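Emil Eder has packed orders at Nastham for eleven years, the last six of them in the same corner of the building. The company sells replacement parts for kitchen equipment, most of it small: hinges, gaskets, knobs, burner caps. Restaurants order in the morning and want the parts on a truck by four.

I met him at his packing station in October, before the lunch break. He had agreed to talk for an hour as long as he could keep one eye on the clock.

He started in receiving, he told me, and moved to packing when the person before him retired. "I didn't ask for it. They needed somebody who could read the part numbers without looking everything up, and I'd been unloading those parts for years."

The first thing he changed was where the cartons went. They used to be stacked flat against the wall, and the plastic crates were kept in another aisle. "You'd walk over, get a crate, walk back, find out you needed a bigger one, and walk over again. I wore one of those step counters for a week. Then I showed it to my supervisor and he gave me a rack."

The rack was bought secondhand from a bakery supplier called Amico when it closed its warehouse. Eder likes metal for this kind of work. Wood shelves soak up whatever leaks, he said, and a lot of used parts come back to Nastham with grease on them.

"Metal you wipe. Tape sticks to it, that's the one thing. People put a label on a leg for one day and it's there for two years. I scrape them off when I have time. I don't have time."
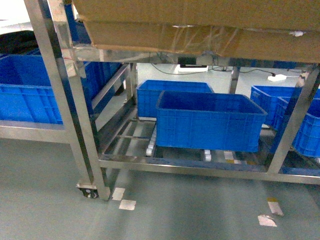 The rule he works by is that heavy goes low. Crates with parts in them stay on the lower shelf, and cartons go on top. A full crate of burner grates can weigh 41 pounds, and he doesn't want anyone lifting that down from shoulder height. A carton that size is usually for gaskets and insulation, which take up room but weigh very little.

He is particular about crates. Nastham buys them from Kindetel, and he has turned down cheaper ones twice. "The ribs on the side matter. A smooth one bows out when you load it, and then it won't slide in next to the other one. And you want a rim you can get your fingers under with gloves on."

He doesn't mark the crates by color. Another shift tried that for a while, with red for returns and blue for orders, and it fell apart the first time they ran out of red. Now each crate gets a paper slip laid inside, on top of the parts, with the order number in thick marker. When the crate is emptied, the slip goes in the carton with the goods.

Cartons he reuses when he can. I asked how he decides which ones are finished.

"Push on the corners," he said. "If the corner is soft, it's done. A tear on the outside where somebody pulled a label off, I don't care about that. That's only the top paper. If I can see the wavy part in the middle, I'll put tape over it. If I can see daylight, it goes to the baler."

He keeps a carton for no more than three trips, by his own estimate, though he admits he can't always tell how many it has made. Customers complain now and then about getting parts in a used box. A restaurant owner named Yalçınkaya once sent one back with a note asking for a clean one. Eder still has the note. He sent the order out again in a new carton and the man has been a regular customer since.

On a normal day the station puts out 80 orders. Before the holidays it can reach 200, and a second packer comes over from returns to help. That is when the casters on the table get used. They roll it out from the wall and work from both sides, one person filling and the other taping.

"It's tight," he said. "You have to tell the other person before you turn around with a box."

What he would change, if he were given the money, is the tape. The company switched to a thinner one last year and it wrinkles coming off the roll, so he often goes over a seam again. He has raised it with purchasing and was told the contract runs through spring. He'd also like a rubber mat to stand on. The old one was thrown out when the floor was cleaned and the new one has been on order since summer.

At ten to twelve a cart of returns came around the end of the aisle, and he got up to make room for it.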